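Sunday, late, kettle on

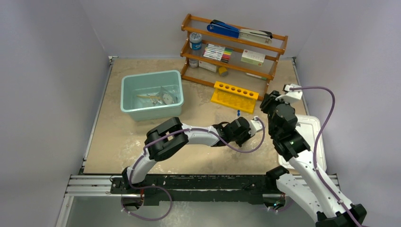 Two arms, one desk's worth of clutter, and the yellow rack still with no tubes in it.

I have been going about telling people for years that machines would never tidy a desk, and I think I may have to stop. Came home from Santhorpe on the last bus with my head fizzing and I want to get this down before I lose it.

Vilja Pitkänen let me stay as long as I liked. The job they've set themselves at Jarnivwood is so ordinary I could have hugged her. Pens, staplers, jars, little boxes, put them where they go. The wooden rack with three tiers is the bit I keep thinking about. Staplers on top (well, they look like staplers to me, one blue and one cream, end to end), a flat pack of markers in the middle beside a jar with a blue label, and the bottom tier all small awkward things, one half behind the rail. I'd swear at that bottom tier myself! You have to come in from the front, under a shelf, past a rail, and get hold of something slim lying along the shelf.

And then there's the tiny blue thing on the table in front of the yellow rack. Two round lobes, hardly anything to it. The left arm had its fingers over the table close by and I stood there like somebody watching a penalty.

Vilja says they did 81 tries at small objects last week and got 12 they were pleased with. She said it quite cheerfully. I did the sum on the bus and it is a poor score for a person, but my nephew at two would have done worse and eaten one of them. I was thrilled with 12. A few years ago I'd have bet my coat on none.

Aarne Peltonen is the gloomy one. He thinks bags will beat everybody. There's a clear plastic bag in the teal bin with a round thing and some bits inside, and he pointed at it as if it had insulted him — it bends, you can see through it, and it never lies the same way. I asked about washing-up and he laughed for rather a long time. Laundry, the same. He'd give a machine the shop counter before the kitchen, which surprised me, as I'd have said the kitchen. He reckons in a shop the boxes are at least all the same box.

I don't agree with him about the kitchen. Putting the shopping away is mostly shelves and jars, and they are doing shelves and jars now. Slowly, yes. I don't care about slowly. If it takes all night and I'm asleep, what's it to me?

The purple cables are lovely, by the way. Big loose loops of it off both arms. I want some for the shed.

Things to ask next time: does it know when it's dropped something? Who puts everything back afterwards? (I suspect Aarne, which may explain Aarne.) And would they let me bring my own kitchen drawer, the bad one with the string in.

Must ring Ristance in the morning about the boiler.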